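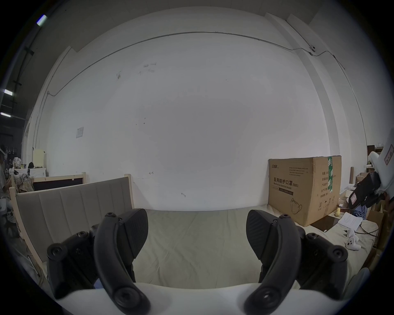
*Fig. 4. Mattress with a pale beige sheet.*

## 3. Fitting the sheet on the Lovova heated underlay

Before you begin, the underlay must be switched off and the plug must be out of the wall.

1. Lay the underlay flat on the mattress, with the Wurnix label facing down. The cable exit goes to the foot end.
2. Pull the 2 elastic straps under each end of the mattress.
3. Put the sheet over the underlay. Small wrinkles in the sheet are allowed. Folds in the underlay itself are not allowed.
4. Connect the controller until you hear a click.
5. Select level 1 and wait 21 minutes. Then feel the surface with your hand at the head, the middle and the foot.

**Note:** Model Cermont uses a wider strap. For this model, please do step 2 after step 3.

**Caution:** Do not use pins to hold the sheet. A pin can damage the heating wire.

**Caution:** Do not place a suitcase or other heavy object on the bed while the underlay is on.

If one area stays cold, unplug the controller and repeat step 4. If it is still cold, write to Lamduan Somboon at the Gwilliam service desk and include the serial number.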